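Consuelo Huerta kept the ferry log at Barent for 26 years. On 21st January the office told her the route would close in spring. She wrote it down under the weather and went out to take the ropes.

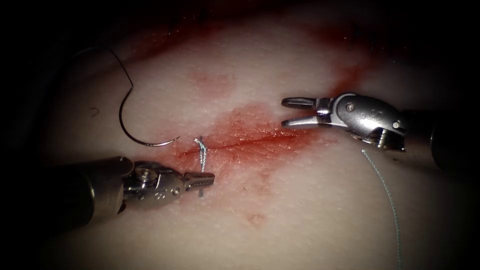
The crossing took 60 minutes. Henrique Pacheco was the only passenger, with a crate of hens for his sister. She told him about the closing somewhere past the buoy.

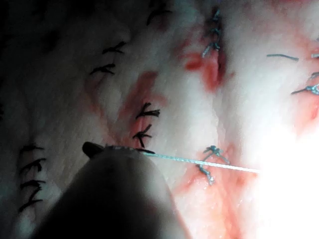 They said the same in December, Henrique told her, and the boat still ran. He fed a hen some bread through the slats.

She filled in crossing 801 for the season and left the next line open. Then she put the kettle on for them both.

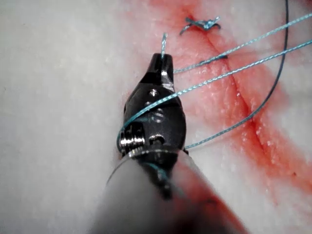

Blue thread, held at the tip.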